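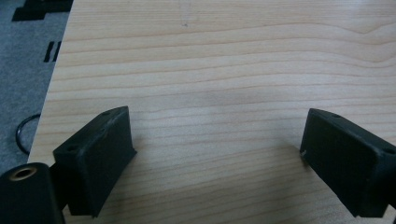 Informe de avance - segundo periodo
Proyecto: Recetario oral del barrio de Quintana
Dirigido a: Vega Marín, Fundación Zalen
Preparado por: Hoi-yan Man
13 de enero de 2022

Estimada Vega:

Le envío el informe del segundo periodo, como está previsto en el convenio. El presupuesto detallado va en una hoja aparte, que ha preparado mi compañero Hugo Llorente. En este texto explico el trabajo hecho, lo que se ha retrasado y dos cambios para los que necesitamos su aprobación.

1. Entrevistas

Hemos terminado 60 entrevistas con vecinos del barrio, que era la cantidad acordada para este periodo. La mayoría se hizo en las casas de las personas. Al principio queríamos hacerlas todas en el centro cívico, pero notamos que la gente mayor hablaba menos allí. En su cocina recordaban más cosas: el nombre de la tienda donde compraban el bacalao, quién prestaba la olla grande para las fiestas, cuánto tiempo se dejaban los garbanzos en agua.

Las conversaciones duran más de lo que calculamos. Por esta razón la transcripción va con retraso. Anas Qaisi transcribe las grabaciones en árabe y también hace la primera traducción al español. Las grabaciones en cantonés las hago yo. Para las que están en español usamos el programa Plideck, pero hay que corregir mucho, sobre todo cuando dos personas hablan al mismo tiempo.

2. Recetas

De las entrevistas hemos sacado 158 recetas. No todas son completas. En muchas falta la cantidad de harina o el tiempo de horno, y la persona dice solamente "hasta que esté". Hemos decidido respetar estas expresiones en el texto y poner al lado una nota con las medidas que usamos nosotros en la prueba.

Las pruebas de cocina empezaron en noviembre con el señor Bonifacio Salcedo, antiguo panadero del barrio. Él revisa primero las masas y los dulces. Los guisos quedan para el periodo siguiente. Hay un caso todavía sin resolver - tres familias nos dieron el mismo roscón de anís con tres nombres distintos, y cada una pide que se publique con el suyo. Mi propuesta es publicar una sola receta y poner los tres nombres en el título.

3. Libro

La imprenta Hundberg nos mandó un nuevo precio para la edición. El papel ha subido y con los 3000 euros reservados no podemos pagar los ejemplares que habíamos previsto. La imprenta ofrece dos soluciones: imprimir 200 ejemplares con tapa blanda o hacer una tirada menor con tapa dura. Nosotros preferimos la tapa blanda, porque queremos que cada familia entrevistada reciba su libro y que queden ejemplares para las bibliotecas y los colegios.

4. Cambios que solicitamos

Pedimos su aprobación para la edición en tapa blanda. Pedimos también pasar a la partida de transcripción el dinero de alquiler de sala que no se ha gastado. El total de la ayuda no cambia.

5. Próximos pasos

Terminar las transcripciones pendientes y mandar a cada familia su texto para que lo lea y lo corrija. Continuar las pruebas con los guisos. Pedir las autorizaciones firmadas que faltan, sobre todo para las fotografías antiguas que nos prestaron. Hugo devolverá los originales en mano, nunca por correo.

Quedo a su disposición para cualquier duda. Si prefiere hablar por teléfono, por las mañanas es más fácil encontrarme.

Reciba un cordial saludo,

Hoi-yan Man
Coordinación del proyecto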